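Is a yearly "pet wellness plan" ever worth the money?

Darren Hartley
Jan 18, 2020
3 comments · 2 shares

Our vet's office got bought out last May and the new owners are pushing a monthly plan called Royer Care. It's $41 a month per animal. For that you get two checkups a year, the usual vaccines, one blood panel and "priority booking," whatever that means. Sign-up is for a full year and it renews unless you cancel in writing.

We have one cat, eight years old, indoors, never sick apart from a bad tooth. The front desk told my wife we'd "save hundreds." I asked for a price list so I could check that and was told prices vary. That made me suspicious. Has anybody here run the numbers on one of these, or had it pay off?

Marcelle Courtois
12 helpful · Share

I'd be careful. Forty-one a month is $492 a year, so start there and ask what you spent last year on the same cat. I'd bet it was a lot less. When our clinic in Baridmont tried this on me I called back and asked for each item by itself: exam, each shot, blood panel. They have to know those prices, they charge people for them every day. If they still say it varies, ask what the last cat paid. 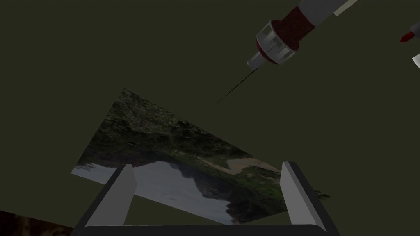 Then go through the list and cross off what your cat wouldn't get anyway. Plans like to count a vaccine at full price every year, even when the vet would tell you an indoor adult cat can go longer between some of them. Same with the blood panel. It may be a good idea at eight, and I'd ask the vet that question in the exam room and not the person selling the plan. When I was done crossing things off, mine came out well behind paying as I went.

Two more things to look for in the contract. See what happens if the cat dies or you move, because mine wanted the remaining months paid either way. And find out if the plan covers anything when the animal is sick. Mine didn't — it was a payment schedule with a nice folder. People mix these up with insurance all the time and I doubt the clinics mind.

Beat Eder
2 helpful · Share

total scam, they all are. switch vets

Gerasimos Gkikas
8 helpful · Share

I wouldn't go as far as Beat. We had a puppy on a plan for the first year and it came out a little ahead, because puppies need so many visits in a row and ours included the neutering. Year two we were paying for nothing much and I dropped it. Canceling took three phone calls and a letter.

For one healthy cat I'd put the $41 in a savings account and leave it there. Our older dog needed a tooth out and the bill was $715, and the wellness plan wouldn't have touched a cent of it. Ask about dental if yours has had tooth trouble before, and get the answer on paper.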